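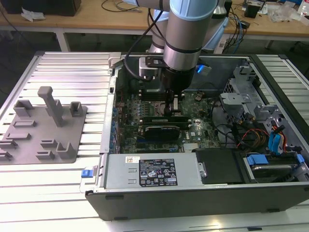

Give it a funeral or give it a job, one reader wrote to us in February, but for pity's sake stop keeping it in the hall closet. She was talking about the old family computer, and she had clearly met ours.

Every household of a certain age has one. It was the good machine once. It had its own desk, its own chair, and a plastic dust cover that somebody's mother sewed a ruffle onto. Then it got slow, and a laptop came home, and the tower was moved to the floor "for now." From the floor it went to the closet, behind the vacuum. It has been there through two presidents and a new roof.

We asked readers why they hang on to theirs, and 843 of you answered, which suggests a lot of closets. The top reason, by a mile, was photos. There are photos on it. Which photos, you couldn't say, but they include the only shots of the dog as a puppy and possibly a wedding. The second reason was taxes. The third was a vague feeling that a stranger at the dump would plug the thing in and read your email from 2004, and that he would judge you.

I can report that the photos are easier than you fear. I took my own tower to Dalgleish, a repair shop wedged between a nail salon and a place that sells only vacuum bags. The man at the counter had the side panel off before I'd finished apologizing for the dust. He pulled the drive, put it in a little dock, and copied the whole thing while I read a magazine from 2011. The bill came to $61. I had put this errand off for 9 years.

What was on it? A great many pictures of a parking lot, taken while I was learning to use the camera. Four drafts of a complaint to Zirkura, the company that sold us a bread machine that screamed. A folder called NEW FOLDER and, inside it, a folder called NEW FOLDER. The puppy was there too, blurry, leaving the room.

Then comes the matter of the body. Our county takes old electronics at the Trenar transfer station, on a schedule that seems to have been drawn up by someone who dislikes daylight. You wait in your car with the other penitents. The woman ahead of me had a printer on her lap. She was holding it the way you'd hold a cat at the vet, and when her turn came she asked whether she could have the cable back.

Some people can't go through with it, and for them there is Kurkeo, a swap club that meets in a church basement and will take nearly any computer that still turns on. Members clean them up, add memory if there's any in the drawer, and hand them to whoever asks. My neighbor's tower now runs the sign-up sheet at a bowling alley. He goes to visit it. He doesn't bowl.

My wife's view is that all this fuss is about the closet and always was. She had plans for that closet. She had measured it. When I came home from Trenar with empty arms, she congratulated me warmly and had shelves up by dinner.

The top shelf is for towels. The second is for the board games. On the third, as of last night, there are 2 old laptops and a tablet with a cracked corner. I've been told they are only there for now.

22 Mar 2018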